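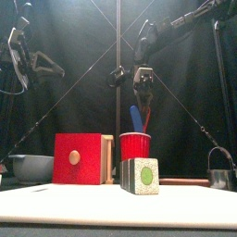

Section 4. Setting up a table task

Read this section before you run any chore from the Ekedeck task list. It assumes the two arms are already mounted and calibrated as set out in Section 3.

4.1 What the system can and cannot do

The Ekedeck software comes with 2 levels of task. Level A tasks are single actions, such as opening a drawer, lifting a utensil from a cup or moving a bowl. Level B tasks join several of these together, for example clearing a table and putting things away.

Level A tasks are ready for daily use with a person in the room. Level B tasks are not. In the Drallano trials, which ended in July, the arms made 3944 attempts at Level A tasks and 690 at Level B. Most Level B runs needed a person to step in at least once, usually after an object had tipped or turned in the grip. Do not plan work that depends on a Level B task finishing by itself.

4.2 Preparing the table

1. Press the stop button and check that both arms are still.
2. Wipe the table and let it dry.
3. Place the drawer box with its knob facing the front edge. Leave around 15 cm clear in front of it so the drawer can open fully.
4. Stand utensils in a cup with their handles up. Two per cup is enough to begin with.
5. Keep bowls and pots away from the path of the drawer.
6. Step back behind the floor line and release the stop button.

Note: Tiles and other flat items are easier to grip standing on edge than lying down. If they fall over, stop the arms before you stand them up again.

4.3 Running the task

1. Choose the task on the Tsakiris panel and press Preview. The arms move slowly above the objects without touching them.
2. Watch the whole preview. If a fingertip passes too close to a rim or handle, press Stop and move the object.
3. Press Run.
4. When the panel shows Done, look at the table yourself. The panel reports that the movements are complete — it does not check that the drawer is shut or the cup upright.

Caution: Do not use glass, knives or hot liquids. Keep hands, hair and loose sleeves away from the arms whenever the stop button is released.

4.4 If a task fails

Put the objects back where they started and run the preview again. If the same step fails twice, save the log and send it to Agustina Retamal at Ekine with the task name and a short note of what went wrong. Questions about mounting or cables go to Njål Strand.

Section 4 last revised 20th May.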